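Chapter 7
Small Parts and Their Leads

Before you start

Most books on this subject begin by telling you that small electrical parts are easy to recognise once you have handled enough of them. We doubt it. Laine Dzene ran the parts store at Gillcombe for long enough to have 2,000 drawers under her care, and she still would not name a bare metal part from its looks. She read the number, or she put it on the meter, or she left it in the tray for unknowns. That tray was always fuller than visitors expected, and we think better of the store for it.

The trouble is that a small metal body says very little. A motor may sit in a plain can, and so may a solenoid. Both may come with a pair of wires and a plug on the end. A shaft or plunger can be a help, but a short stub seen from one side could be either, and a student who has just been shown a motor will see motors everywhere for the rest of the afternoon.

Nor should you put much faith in the plug. It is often said that a connector tells you what a part is for. At best it tells you what somebody once meant to join it to. Plugs are cut off and replaced, and makers buy whichever housing suits the price that month. Colour is a poorer guide still. Black wire on both sides of a pair will not tell you which side is which, and the old workshop rule that "it doesn't matter with the little ones" has been the end of a good many little ones.

What you will do in this chapter

You will sort a mixed tray by what can be seen, and then sort it again by what can be measured. Keep both lists. Where they disagree, do not rub out the first one; your mistakes in it are the useful part. Section 2 deals with leads and how they fail, most often close to the body or at the plug. Section 3 covers housings and how to open one without breaking the catch.

You will need a meter, a hand lens, a tray with a pale lining and a pencil. Gloves are optional, whatever the Bevden course notes may say.

Look at Figure 7.2 before reading on. Write down what you think the part is, and next to it how much you would bet.

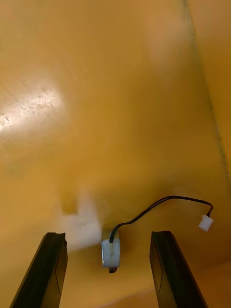
Figure 7.2 A small metal part with a two-wire black lead and white plug. Motor or solenoid?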